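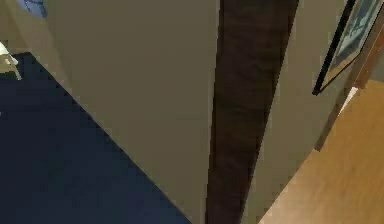 腕部相机和头部相机的对比拖了很久,这周终于把仿真部分跑完,先记在这里,免得过两个月自己也看不懂当时的配置。

背景:移动底盘加一条七轴臂,任务是在住宅场景里从一个房间走到另一个房间,找到指定物体并抓取。原来的策略只吃头部相机。Jae-in Lim 在十一月的讨论里提出,进门这一段应该把腕部相机也接进来,理由是臂收拢以后腕部视角更低,能补上门框附近的盲区。Roald Eklund 不同意,他认为导航阶段的腕部图像大部分是墙,信息量太低,还会把编码器带偏。两个人都没有数据,所以由我来跑。

一、配置

仿真器用我们自己维护的 Moko 分支,物理步长 2 毫秒。控制器是 Cirkska 的关节阻抗控制,参数与实机一致,没有另外调。夹爪是 Belmonte 的平行两指,导航阶段保持闭合。三组对照:

A 组:只用头部相机。
B 组:头部加腕部,图像分别编码后拼接。
C 组:头部加腕部,但腕部图像先过一个门控,画面纹理能量低于阈值时置零。

每组 484 个回合,起点和目标用同一组随机种子。腕部相机的水平视场角设为 62 度,与手头的实物镜头接近。图像分辨率压得很低,边缘有明显的块状过渡,这是为了和板载推理时的输入对齐,没有做超分。

二、导航阶段的腕部视角

Roald 说对了一半。我把墙角附近的画面挑出来看,米色墙面占去很大面积,没有开关、插座之类可以当特征的东西。开头那一帧就属于这一类:陡峭的俯视角,左边深蓝色地毯,右边浅色木地板,两种地面被墙角隔开,中间竖着一条深棕色木纹的边条,可能是门框,也可能是墙角包边,单看这一帧我分不清。画面里认不出手臂和手指,所以也没法拿夹爪当参照来估计尺度。

但墙面少纹理不等于整帧没有用。地毯和墙的交线、边条左侧那条很直的竖线,对航向估计都是有效约束。C 组的门控最初按整帧平均值计算,会把这类画面直接丢掉。后来改成分块计算,只要有一块超过阈值就保留整帧,门控误杀的问题才缓解。

三、结果

到达率上,B 组比 A 组略低,主要输在转角处的犹豫:底盘来回修正航向,最后超时。C 组在改成分块门控之后超过 A 组,差距不大,但换过种子后方向没有变。抓取阶段 B 和 C 都明显好于 A,这一点没有争议,末端接近物体时头部相机常被前臂挡住。

碰撞方面,A 组的失败集中在肘部蹭门框,C 组这类失败减少,但多了一种新的:腕部过早转向开阔一侧,底盘还没跟上。Debashish Siddiqui 看过日志后认为是两路图像时间戳没有对齐。我查了一遍,腕部这一路确实慢一拍,原因是渲染队列里它排在后面。修正后重跑了 90 个回合,这种失败仍然存在,只是少了,所以时间戳只能解释一部分。

四、关于俯视角

臂的收拢姿态对结果影响很大,这是开始时低估的。默认姿态下腕部几乎正对地面,画面里墙和地的比例取决于离墙多远,变化剧烈。把腕关节抬起一些之后,远处的家具和墙上的挂画更容易进入画面,定位稳定得多,代价是贴近地面的障碍看不到了。目前取的是折中值,没有系统地扫过。

挂画这个特征要小心。带黑色细框的画在斜视角下边缘很清楚,编码器很喜欢它,可是在换过装饰的测试房间里,依赖挂画的策略掉得最厉害。训练时已经加入随机替换画面内容,画框的位置还没有随机化。

五、还没做的

实机没有跑。Halvard Magnusson 那边的支架还差一个转接件,现有的会让相机线在腕部旋转时受力。Cistau 的那款全局快门相机也在候选里,接口要重新布线,我倾向于先用旧相机把流程走通。

另外,渲染的木地板带一点柔和的反光,强度是固定的,真实地板的高光会随机器人位置移动。这一项大概会是仿真到实机差异里比较麻烦的部分,先在材质参数上加一组扰动,再看门控阈值要不要跟着改。

配置文件已经推到组里的仓库,分支名沿用上次的。要复现的话,记得关掉默认的自动曝光,否则三组之间没有可比性。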